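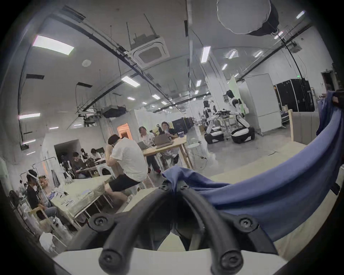 Archive > Fiction > Short stories

Search stories Enter keyword Go

The Blue Cloth

Kerstin Aasen had written the two names at the top of the sheet, Simer on the left and Laur on the right, and ruled a line between them. Under Simer she had 14 passes. Under Laur she had none yet.

"Is the cloth all right?" Mavar asked.

"It's the same cloth."

"I meant is it still flat. It had a crease."

She said creases were the point. People's washing had creases. He went back to his laptop and she picked up the Laur by its handle and closed it a few times on nothing. It was heavier at the front than the Simer, and her wrist had begun to notice.

The test was simple. Take the blue cloth by a corner, lift it, carry it across, put it down, let go. A pass was when the cloth stayed held until she wanted it gone. The curved fingers of the Laur were good at staying shut. They were slow to open, and on the third try the cloth hung on after she had let go and came back with her hand.

"Fail," she said, and wrote it down.

"It didn't drop it."

"It didn't put it down either."

Mavar thought that should be a half. They had argued about halves in September, when the firm was still choosing cameras, and she had lost. She was not going to lose again. Zurkden would read one number at the bottom of each column and buy 237 of whichever was bigger.

She did the fourth try, and the fifth. On the sixth she took the cloth from the middle, which the sheet did not ask for, and it rose in a long fold and stayed where it was. She held it up longer than she needed to. Her mother used to lift sheets off the line like that, with one hand, the pegs in the other.

"What was that one?" Mavar said.

"Middle grip."

"There's no column for it."

"I know."

She lowered the cloth and opened the fingers. They let go at once. She turned the sheet over, wrote "middle" on the back with a tick next to it, and asked him to fetch the Simer so she could try it the same way.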